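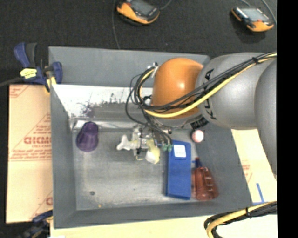 Frequently Asked Questions: Storing Parts and Stock in Metal Bins

General

What does the Jestix line cover?

Jestix is a line of open-top metal storage bins, lids, dividers and racks for workshops, stockrooms and small warehouses. The bins are sold singly or by the pallet. Racks are sold as kits and arrive flat.

Which bin size should I order?

Start with the longest item you plan to store, then add two inches. Bins are listed by inside length at the base, not at the rim. A sloped-wall bin is wider at the top than at the bottom, so a part that fits across the rim may sit at an angle lower down. If you store long stock such as rod or trim, order the straight-wall version.

What is the difference between straight walls and sloped walls?

Straight-wall bins hold more for the same footprint. Sloped-wall bins nest when empty and are easier to pick from by hand, as small parts slide toward the middle as the level drops. Most customers with fast-moving small parts use sloped walls. Slow stock does fine in either.

Can I mix the two types on one rack?

Yes, if the rims match. The rack rails support the rim, so the wall shape has no effect on fit. Check the rim code stamped on the short side of each bin before loading.

Weight and Stacking

How much can one bin hold?

The standard bin is rated for 100 pounds, evenly spread. The heavy-duty bin is rated for 200 pounds. Both ratings assume the base is fully supported. A bin hung by its rim on rack rails is held to the rail rating, which is lower and is printed on the rail end cap.

How high can I stack loaded bins?

Stack no more than 3 high, and only with the stacking lids fitted. Without lids, sloped-wall bins will try to nest under load and can wedge together. Put the heaviest bin at the bottom.

My nested bins are stuck. How do I separate them?

Set the stack on its side on a rubber mat. Tap the rim of the outer bin with a soft mallet, moving from corner to corner. Do not pry with a screwdriver or bar, which bends the rim and can keep the bin from sitting level on a rail. If the stack was stored outside, look for grit between the walls and blow it out first.

Do I need to anchor the rack?

Yes. Every rack over two shelves must be anchored to the wall or floor before it is loaded. Anchors are not in the kit, as the right type depends on what you are fastening to — concrete, block and stud walls each need a different one.

Care and Finish

How do I clean the bins?

Use warm water and a mild dish soap. Rinse and dry fully, including the fold under the rim, where water collects. Solvent cleaners are safe on bare galvanized bins but will dull a painted finish.

Are the bins rustproof?

No. The galvanized coating slows rust but does not stop it. Scratches down to bare steel will show surface rust in a damp room within a few weeks. Touch up with any cold galvanizing paint. For wet areas, order the stainless version.

What is the white powder on the outside of my bin?

White storage stain. It forms on zinc when damp bins are stacked close together with no air between them. Light staining is a surface matter and comes off with a nylon brush and diluted white vinegar. Rinse well afterward. If the surface under the powder is dark or pitted, retire the bin or repaint it.

Can I store food in them?

Galvanized and painted bins are not for direct contact with food. Sealed packages are fine. The stainless version may be used for dry goods after a full wash, but check your local rules if you run a food business.

Can I store oily parts?

Yes. Fit the drip liner first. The corner folds are not sealed and thin oil will pass through over time. The liner lifts out for cleaning and fits both wall types.

Labels and Dividers

Why do my labels fall off?

Usually the mill oil was not removed. New bins ship with a thin oil film. Wipe the label area with rubbing alcohol, let it dry, and press the label on at room temperature. Labels applied in a cold stockroom tend to lift at the corners. The clip-on label holder avoids the problem and costs little more.

How do I cut a divider to size?

Dividers for straight-wall bins come in fixed lengths and should not need cutting. Dividers for sloped-wall bins are cut at the factory to match the taper. If you must trim one, use aviation snips and file the edge. A trimmed divider is not covered by the return policy.

Orders and Returns

Where do orders ship from?

Bins and lids ship from Clumstead. Rack kits ship separately from the Kuster warehouse, so a mixed order will arrive in 2 deliveries and may show two tracking numbers.

Do you still sell the Ultlow series?

The Ultlow shallow bins were dropped from the catalog last November. Lids and label holders for them are still in stock. The current half-height bin has the same rim and will fit existing Ultlow racks, but it is slightly deeper — measure the shelf gap before you order.

Can I return a bin I have used?

Unused items can be returned in the original packing. Used bins can be returned only for a fault, such as an open seam or a base that does not sit flat. Send a photo of the fault and of the rim code with your request.

What if a bin arrives dented?

Note the damage on the delivery slip before signing. A dent in a wall does not affect the load rating. A dent in the rim or base does, and the bin will be replaced.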